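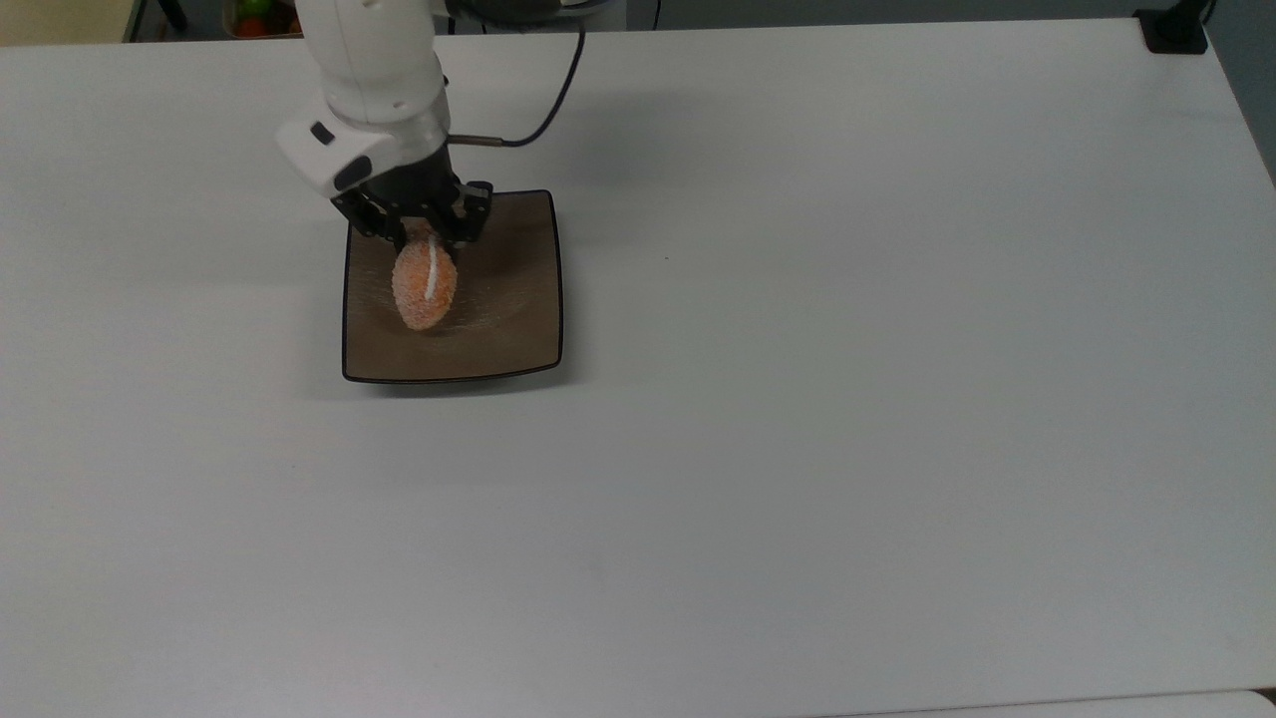

Subject: Re: Open day at Likura -- what we saw

On the Likura list, a member wrote:

> I couldn't get the afternoon off in June. Was the arm demo worth the drive?
> Did they let it handle anything soft, or was it the usual blocks?
> Also, is Nastlow still doing the grippers?

It was worth the drive for me. I got there at 2 and stayed until they closed the doors.

No blocks this time. The white arm with the black two-finger gripper was working with an orange piece with a rough, grainy surface, over a square brown plate on a white table. I stood close enough to see a few pale specks on the plate. I asked what the grip force was set to and they said it is still being tuned, so I have no number for you.

Nastlow still makes the grippers. The fingers are rated for 3000 cycles before service, which sounded low to me. The man at the desk said the new set from Vireck should do better but would not give a figure.

The talk before the demo was mostly slides. Ó Flaithearta sent 2 people to explain the control software, and that part ran long. Questions were good, though -- someone asked about cleaning between food items and got a straight answer: wipe the fingers by hand, every batch.

They had 100 places and the sign-up sheet was full. The next one is not announced yet. If you want to go, write to the Likura front desk and ask to be put on the notice list. Parking is behind the building, and the gate code is in the confirmation mail.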